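3 min read

Oklow Lane Allotment and Garden Society
Minutes of the general meeting, Apr 16, 2019

Present: Delphine Ridgeway (chair), Beatrice Bakilana, Tobias Haddad, Ignacio Okafor, and enough members to use up the chairs. Declan Nepia took the minutes and apologizes for his spelling of the Latin names.

1. Minutes of the last meeting
Accepted, after Tobias asked that "Mr. Haddad shouted" be changed to "Mr. Haddad spoke up." Members who had been sitting near him in December abstained.

2. Water
The bill came to $3699. Beatrice had compared it with the year before and found it 900 dollars higher. Suspicion fell on the standpipe by the lower gate, which has dripped since before most of us joined. Ignacio offered to replace the washer. It was pointed out that he offered last year. He said the offer had been sincere both times.

Agreed: Ignacio to replace the washer before the next meeting. Hoses not to be left running while their owners go home for lunch.

3. Hot sauce and preserves table
Sales at the spring fair were good, apart from the green tomato chutney, which came home again. Tobias asked for one kind of bottle for all sauces, so the table stops looking like a yard sale. Delphine prefers glass. Tobias prefers anything that can be dropped on a parking lot. The discussion was longer than the subject deserved.

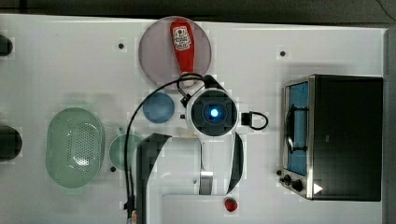 Red plastic bottle with white label, on a round plate.

Agreed: plastic for sauces, glass for jam, and every label to list what is in the thing. "Mostly plums" will no longer do.

We use cookies to improve your visit. Accept | Manage settings

4. Compost delivery
Castellanos can bring 60 bags at the old price if we order as a group. Last time the driver left them across the path to the sheds, and members climbed over them for weeks. Beatrice will meet the truck and point.

A short debate followed on whether bags may be reserved by writing a name on them. Several members do this already. The chair ruled that a name on a bag is a wish and has no other force.

5. Children's corner
The sandbox lid has blown off again and was found in the beans. Ignacio reported a growing heap of toys left behind on the plots. Parents are asked to take theirs home. Whatever is still there at the end of the month goes to the school rummage sale, including the tricycle, whose owner is 19 and has been told.

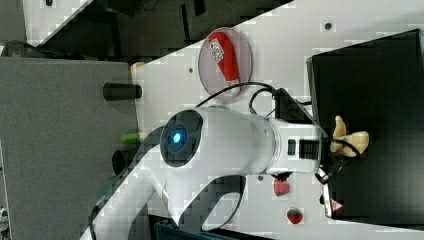
Vol. 3, p. 60

6. Plot 3
Empty again. The last holder lasted one courgette. Two people on the waiting list have been offered it and both asked about the shade, so word has got around. Delphine suggested rhubarb and a lower rent. Tobias suggested cutting back the Ridgeway hedge. The chair noted the remark and moved on – rather quickly, in the view of the minute taker.

Agreed: lower rent. Hedge held over.

7. Any other business
The key to the tool shed is missing. The spare key is in the tool shed.

Meeting closed when the heating went off. Corrections to Declan Nepia, in writing, please.

Sign up for our newsletter. You can unsubscribe at any time.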